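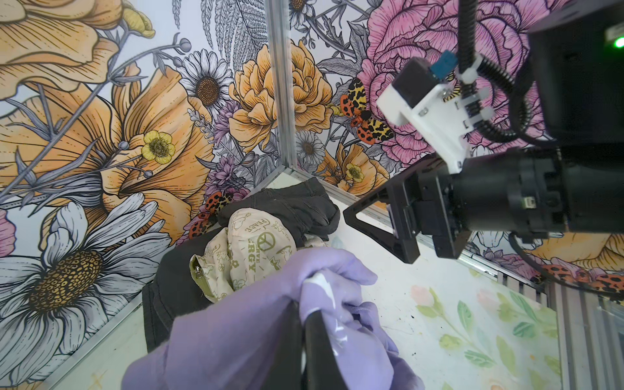 The Drono Weekender duffel, 17 inch

I've sold bags for a long time and I still get silly about a good duffel. The Drono Weekender is the one I take myself, every single trip, and when the first batch sold out in December I was on the phone to Stelmont the same afternoon begging for more. They're back!

It's the smaller of the two sizes Stelmont makes (the big one is lovely but I end up filling it, and then I have to carry it). At 17 inches long it slides under most airline seats if you don't stuff the end pocket. Two pairs of pants, four shirts, underwear, a sweater and a wash bag all go in, and I roll everything except the sweater. If you're a folder you'll lose a little room at the corners.

The handles are what sold me. They're stitched right down the sides and under the base, so the weight doesn't hang off one little seam, and the wrap closes with a snap. The shoulder strap comes off. I leave mine at home, to be fair, but my husband swears by his.

Inside there's one big space, a zip pocket for your passport and a flat sleeve that I use for dirty socks. No shoe compartment, sorry, I know some of you love those. I put my shoes in an old pillowcase and that works fine.

Color: black or moss
Weight empty: 15 ounces
Item number: 1035
Care: sponge with cool water and mild soap, hang to dry, keep it out of the dryer (ask me how I know)

Sebastian Vlad wrote to ask if the zipper can be replaced. Yes! Any decent shoe repair shop can do it, or send it back to us and we'll put a new one in for 7 dollars plus postage. We've only had to do a couple so far.

Moss is running low and I won't have more until spring. If you want a matching wash bag, the Uçar one is close in color, a touch grayer, and it fits in the end pocket with room for a phone charger.

Orders placed before noon go out the same day.

This site uses cookies to remember what's in your cart. By continuing to browse you agree to our use of cookies. Accept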